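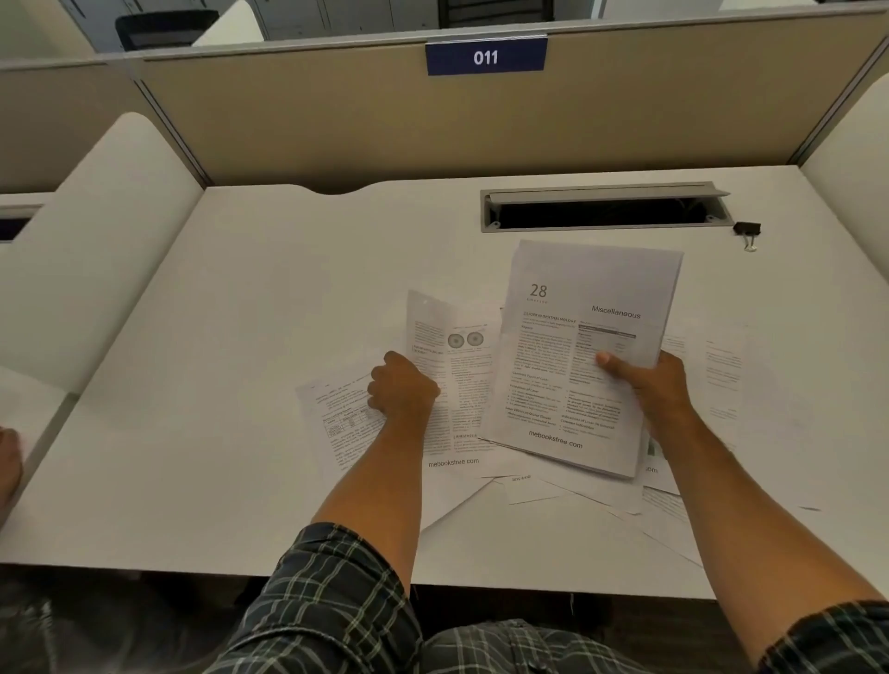 Photo: Llinos Parri / Prurnthorpe Teaching Collection

Home Contents Previous chapter Next chapter Glossary Search

Reading time: 9 min

Chapter 6
Showing the Task: Hands First, Then the Controller

Paper is hard. Start there. A rigid block has one shape and a gripper can be told what it is - a printed sheet has as many shapes as you care to give it, and a loose pile of them has more. Stapled sets, single pages, edges fanned over each other, one sheet half under another. People sort through a spread like this while thinking about dinner. A robot has to be shown, and this chapter is on the showing.

Two routes. In the first, a person does the job with their own hands and the motion is recorded from close to the eyes. In the second, a person drives the robot's arms from a distance and the robot's own joints are recorded. Chapter 5 dealt with sensors so we won't go back over timestamps, exept where they bite.

6.1 What the hands are doing

Look at the division of labour in the opening photo. Right hand has the small held-together set, lifted a little, thumb pressing on the right side of the top page. Left hand stays down on another sheet, fingers curled over it. One hand holding a set, one hand on the pile. Beginners labelling this kind of material write "right hand: grasp" and leave the left blank. Wrong. The left hand is in contact with paper and contact goes in the label. A policy trained on one-handed labels may well learn to lift the stack and drag half the pile along with it.

Notice too how much of the desk is covered. Sheets overlap, edges stick out at the lower right, and where one page stops and the next begins is a judgement call even for a human annotator. Depth won't save you. Paper thickness is well under the noise on most of the cameras used in teaching labs.

Then the text. The top page has a chapter number, 28, and a bold heading, LASER IN OPHTHALMOLOGY, over two columns. If the task is "put the pages in order" then print matters and the demonstrator is reading as well as moving. If the task is "square up the pile" it doesn't. Decide before recording. Ketill Holst's rule from the Koech trials - write the task sentence on a card, read it aloud, then start - is old fashioned and we still use it.

6.2 By hand or by remote

Hand demonstrations are quick. In the Akitz exercise set a student gets through 100 sorting episodes in an afternoon, no robot booked. The cost comes later: fingers are not jaws, and a thumb press like the one in the photo has no direct equivalent on a two-jaw gripper. Somebody has to map it. Section 6.4.

Remote control goes the other way. The Vonov rig gives you joint angles you can replay straight off, but it's slow, and operators tire. Of 524 remote episodes logged for this chapter, 189 were thrown out, mostly double picks. Some 70 more were kept with a note. Operators also can't feel the sheet slide, so they watch for it, and watching is late.

Neither route wins outright. The usual programme is a large batch by hand, then a smaller remote batch to pin down the grip.

6.3 Before you record

Fix the desk. Same height, same chair, same colour of surface if you can manage it. White paper on a white desk is the worst case for finding edges, which makes it a fair test and a rotten first dataset. Do a few runs on a dark mat first, then go back to white.

Leave the pile messy. Students tidy up between episodes without noticing and then there is nothing left to learn from. Practise the mess - drop the sheets, turn a couple, let a few overlap, go.

Keep the failures. A slipped page that gets picked up again is a recovery, and recoveries are scarce. Label the slip and the re-grasp seperately.

Exercise 6.1 uses 20-odd printed sheets, any subject, some stapled. Work in pairs, one demonstrating and one writing down every change of contact for both hands. Swap over. Compare notes before opening the recording.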